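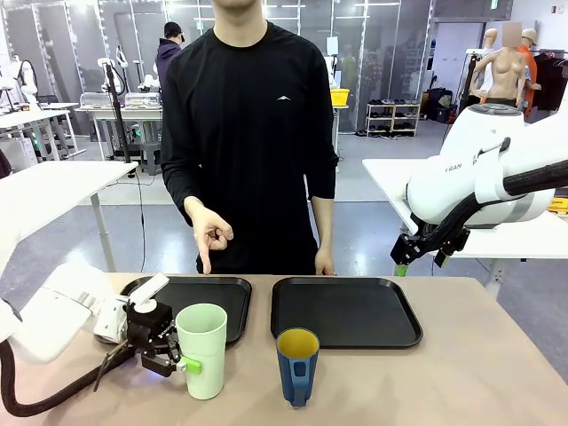

3.2 Trays, cups and the question of where things go

Most writing on domestic order concerns itself with cupboards. The tray has had less attention, perhaps because it sits awkwardly between furniture and crockery and is claimed by neither. Our interest in it began with the Hamgate diaries, in which 300 households wrote down, over a fortnight in October, where they had put their cups. The diaries ran to 873 usable entries. A good many of the unusable ones were shopping lists.

We coded each entry by the surface on which the cup was said to have been left: table, worktop, tray, floor, or "other", a category that came to include a piano and the roof of a rabbit hutch. Coding was done independently by both authors and disagreements were settled by discussion, some of it lengthy. The chief difficulty was the word "on". A cup on a tray on a table is on both, and respondents did not share our wish that they should pick one. We followed Mathur's rule, set out in her earlier notes for the Lund workshop, that the nearest surface wins.

The rule makes an empty tray an interesting object. It holds no cup and so scores nothing, yet it has plainly altered the table it rests on. Respondents with a bare tray on the table tended to write as though that part of the table had been taken. One woman in the Prornow group moved her tea to the windowsill for six days sooner than put it down on a tray she described as "for guests". There had been no guests.

The tray in Figure 2 is of the plain dark sort, with rounded corners and a raised rim, and we chose the type for having as little character as possible. Patterned trays had caused trouble in the pilot. Participants liked them, or disliked them, and said so at length, and one declined to cover up a pheasant. 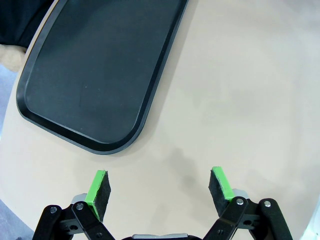
Figure 2. An empty tray on the pale tabletop. The rim marks off a flat, recessed floor.

The rim deserves a word. Several diarists treated it as a fence, and wrote of things being "in" the tray, where others, with what seem to have been much the same trays, wrote "on". Frota has argued that the preposition depends on the height of the rim. Mathur thinks it depends on where one's grandmother came from. The Hamgate entries give modest support to both positions and we have agreed to leave the matter there for the present section.

A related problem is the cup that has been set down near a tray. Under the nearest-surface rule it belongs to the table and the tray is ignored. The diarists were less strict. "By the tray" appears often, usually with no further comment, and seems to be regarded as a perfectly good place for a cup to live. Figure 3 gives the arrangement in its simplest form. The green cup is a tray cup under any reading. The blue one, yellow inside and shorter than its neighbour, is a table cup by our rule, though we suspect that half of Hamgate would have called the job done.
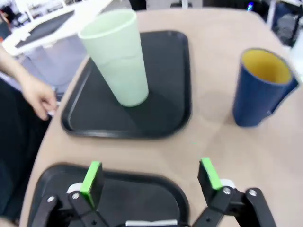
Figure 3. Green cup on a tray; blue cup with yellow interior directly on the table.

For the second round we therefore added "by" to the coding sheet. This raised agreement between coders and lowered the tone of the meetings, as it required a decision about how far from a tray a cup may stand and still be by it. We settled on one hand's width. The authors' hands differ in size, and Mathur's was adopted as the standard, Frota abstaining. Entries in which the distance could not be judged were sent back to the "table" category, where they are unlikely to do much harm.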